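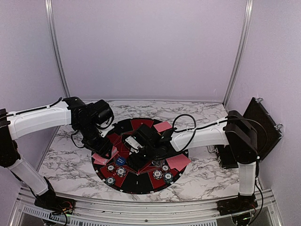
My neighbor asked me yesterday if learning to play cards in English is not too slow for a person who has an exam in August.

I told her it is slow, yes. But I remember "fold" and "raise" much better than the 308 words from my Flallow list.

In Brarville our group meets for 2 hours. We speak only English, also when we lose.

My mistake of the week: I said "I rise" when I wanted "I raise." Now I will never forget it.

There is still place for beginners. Please write me before 10.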